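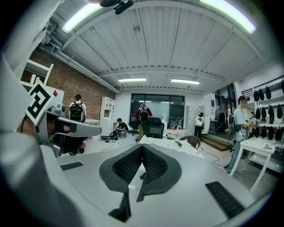

Hand-held gripper sessions start at Grasolari

The Uro project has moved into its second stage, and the work has shifted from remote control to hand-held grippers. Sessions run in the brick-walled room at Grasolari every Monday, starting at 9 a.m.

In the first stage, operators drove the arm from a desk at Tambunan, using a pair of control sticks and two screens. The method worked, but it was slow. A simple job such as hanging a cap on a rack took an operator 81 seconds on average, and most of that went into lining up the fingers. It also tied up the arm for the whole day, so only one person could record at a time.

With the hand-held grippers, people do the job themselves. They hold one gripper in each hand, walk up to the rack or the table, and carry out the task at close to normal speed. Each gripper has a camera that looks out past the soft finger pads, and a square marker on the body lets one gripper's camera keep track of the other. The recordings are then used to train the arm, which stays at Tambunan and isn't needed until testing.

The target for this stage is 3000 usable recordings across 4 tasks: hanging caps, clearing papers from a table, moving a small object from one table to another, and placing items on an open shelf. Only the last one was part of the remote control work, apart from a short trial with the caps.

Remote control has not been dropped. Firkunari, which handles the testing, wants to keep it for corrections. When the trained arm gets stuck, an operator can take over, finish the job and add that recording to the set. Two of the original control desks will stay in place for this.

A few points for anyone recording in the coming weeks:

Move at a steady pace. Very fast wrist turns blur the picture and the recording has to be thrown out.

Keep your fingers and sleeves away from the pads. The arm has neither, and the training goes better without them in view.

If you drop something, pick it up with the gripper and carry on - those recordings are useful too.

Watch for cables on the floor, especially when turning with both hands full.

Put the grippers back on charge at the end of your session. Sign-up sheets for next month are at the front desk, and new operators should allow an extra hour for practice before their first recording.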